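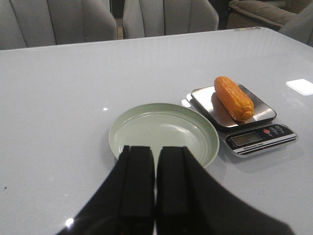
Ayala held that the matter required no inquiry at all, the wrist having been recalibrated in May and signed for in the proper column. The Office of Maintenance at Stostitz replied that a signature was noted, and that the inquiry would proceed.

Siu-fong Fang was accordingly directed to attend the Stidell cell at 5 in the morning, before the first shift. She brought the service book, a hex key, and the reference weight of 100 grams. Procedure 427 required that the fingers be closed, opened, and closed again, and that the gap be entered each time in ink.

On the first closing the left finger arrived late. She entered this. On the second it arrived with its companion, and she entered that also, although it displeased her. She then loosened the mounting screw by a quarter turn and found beneath it a folded slip of paper, placed there as a shim.

The slip bore the initials V.L. and the words "Leave this in."

Vidar Lundgren had retired from the Office before the present book was opened. Fang consulted Procedure 427, which made no provision for paper. She refolded the slip along its old crease, returned it to its place, and tightened the screw. Under Parts Replaced she wrote: None.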